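Sotavik open day: desktop disassembly demo

README for the files shared after the visit to the Lismont workshop. Last edited 4/19/20 by Benjamín Quezada.

What was shown

A collaborative arm working inside a desktop computer tower laid on its side. Visitors came through in groups and each group saw one full run, followed by questions. The task list was kept short on purpose: memory, graphics card, drive. We ran 24 sessions and kept the logs from all of them, including the 2 that were stopped by hand.

The arm works from above, with the gripper pointing straight down over the motherboard. The marker on the gripper bracket is white. Cables were left in the case, as they would be in a machine sent for recycling.
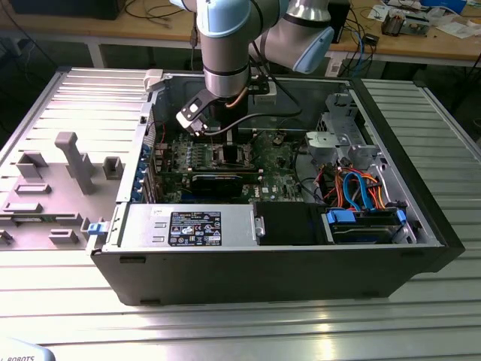 What is in the folder

logs/ — one text file per session, named by session number
notes/ — visitor questions, typed up by Daza staff, names removed
plans/ — task plans, in the format used by Zorov 38

Each session took roughly 30 minutes with questions. The logs cover the arm's part only.

Known gaps

Clocks on the two logging machines were not in step for the first few sessions. Force readings are missing from the January rehearsal, so that folder has been left out.

Use

Free for teaching. Ask before passing the notes on to anyone else.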